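Labels, Bottles and a Very Long Spring

The ginger beer labels are done! I can finally write about something other than being nervous about the ginger beer labels. 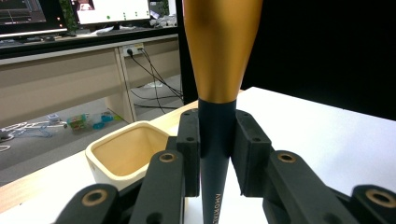

How I ended up drawing ginger

For anyone new around here, I do packaging and label design from the back bedroom of our house, mostly for small food and drink makers, and in March I got an email from Clellside, who brew ginger beer (the kind with no alcohol and a great deal of burn) and wanted a whole new look for their bottles. I had been buying their stuff at the farmers market for years, so I read that email standing up in the kitchen, and then I read it again, and then I let my toast go cold.

What they had was a white label with a green ginger root on it and the name in a typeface that I think came with somebody's printer. I was fond of it, and so were they, and that made the first conversation a little tender. They didn't want to look fancy. They wanted people in a grocery store, people who had never stood at their market table and been handed a sample, to understand that this was going to be hot and cloudy and good.

So I drew ginger. I drew it for two weeks. Ginger is a hard thing to draw, because it keeps turning into feet. I had a whole page of what my husband called the toe collection, and he wasn't wrong. The one that worked in the end was a quick brush drawing I did late one evening when I was tired and had stopped caring how the knobs joined up. It's loose and a bit lopsided, and it wraps most of the way around the bottle so you have to turn it to see where it goes.

The color question

I wanted orange. Clellside wanted to keep the green. We went back and forth on this for longer than I'd like to say, and I printed so many little squares of color that I was finding them in my coat pockets. We settled on a deep mustard for the original and kept their green for the lime one, and I've come around to it completely – the two look like sisters on the shelf, and the green one would have been lost if I'd gotten my way.

The type is a face called Mạch, which I'd been saving for the right job. It has thick, slightly squashed letters that hold up well when they're small, and the ingredients on a bottle are always small. I set the name running up the side as well as across the front, so it can still be read when the bottle is lying down in a fridge door or a cooler.

Paper, glue and water

This was the part I knew least about. A cold bottle sweats, and a label on a sweating bottle wants to wrinkle and slide. The printer over in Idcombe was very patient with me and ran samples on 3 different papers, and I left them all in a bucket of ice on the back steps overnight. One had turned to porridge by breakfast. One was perfect but shiny as a raincoat, and it made my poor brush drawing look like a sticker from a dentist. The last was an uncoated stock called Skostwood, with a bit of tooth to it, and it had gone a shade darker but held on at every corner. I loved it right away.

The first run was 452 bottles, with 200 of those in lime. I went over to help put them in cases and came home smelling like a gingersnap. There's a typo on the lime, by the way. It's tiny and it's in the recycling line and I'm not going to tell you what it is, but it will be fixed on the next printing.

I'm starting on the four-pack carrier now, and I have opinions about handles, so there will be another long post soon. If you see the bottles out in a store somewhere, please send me a picture!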